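Support thread: booking stuck on "awaiting property" and I've been charged twice
Ticket 1821
Status: Resolved
Product: Povmont guest booking page

Hi there, I'm hoping someone can sort this out before my trip because I'm going round in circles. I booked a sea-view double at the Takard Guest House through your site, 2 nights with breakfast, and the page hung on the little spinning wheel after I hit Pay. I waited, it went back to the room list, and the room was still showing as available. So of course I booked it again. Now I have one confirmation email, one booking in my account that says "awaiting property", and two charges on my card for the same amount.

Things I've tried so far:

Logged out and back in. Same thing.
Different browser (I normally use Firefox, tried Chrome). The stuck booking shows up in both.
Pressed Cancel on the stuck one. I get a gray box saying "This reservation can't be changed right now" and an OK button, and that's the end of that.
Called the guest house. Very nice on the phone, but they can only see one booking on their side, the second one, with parking included.

I don't want to cancel the good booking by accident! It has the sea view and they only have a few of those rooms. Please can you tell me which one is real and give me back the other payment?

Update from me, next morning

Thanks for the quick reply. You asked for the booking references, so I've put both in the private field on the form. You also asked whether I'd used a promo code. Yes, the first time, the July newsletter one for free breakfast. The second time the box was empty and I couldn't find the email again, so I left it blank and picked the breakfast rate from the list instead. I never thought that might matter, but your colleague seemed pretty interested in it.

I cleared the cookies like you said. That logged me out of everything I own, including the grocery store, but the stuck booking is still sitting there. I also tried the app on my phone. The app shows the stuck booking with the wrong arrival date (the 7th, when I asked for the 19th). On the website it's the 19th for both. I've attached a screenshot to the form.

Second update

Okay, so I followed the steps you sent:

1. Opened My Trips on the website, not the app.
2. Clicked the three dots next to the stuck booking and chose "Refresh status".
3. Waited for the page to reload by itself.

It went from "awaiting property" to "expired", which I'm taking as good news. The good booking didn't move. Still confirmed, still sea view, still parking. The Cancel button on the expired one has gone away completely, and the app now agrees with the website after I signed out and in again.

The card still shows both charges, though one of them has changed to "pending". My bank says a pending one can drop off without anybody doing anything, but they wouldn't promise me a day. Could you leave the ticket open until it does? I've had tickets closed on me before and then had to start over from the beginning with a new person. 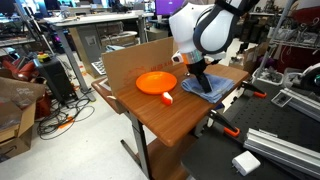
seaviewplease
Posted Sep 23, 2020

Closing this one out from my side. The pending charge is gone from my statement and only the one payment is left, for the right amount. I called the guest house again to be safe and they have me down for the right room and the right dates, with a late check-in noted because our train doesn't get in until the evening.

For anyone else who lands on this page with the same problem: use Refresh status on the website first, and don't book a second time while the wheel is spinning (I know, I know). Support told me the old promo code was what jammed the first booking. It had run out, and the page took it anyway and then couldn't finish. They said a fix is on the list, so maybe by the time you read this the box will just tell you the code is no good.

One small leftover, which can be its own ticket if you prefer: my confirmation email still has the old directions in it, the ones that send you up the steps from the beach. With suitcases I'd much sooner have the road entrance. The guest house gave me those directions over the phone, so I'm fine, but the email could use an update.

Thanks for sticking with me on this!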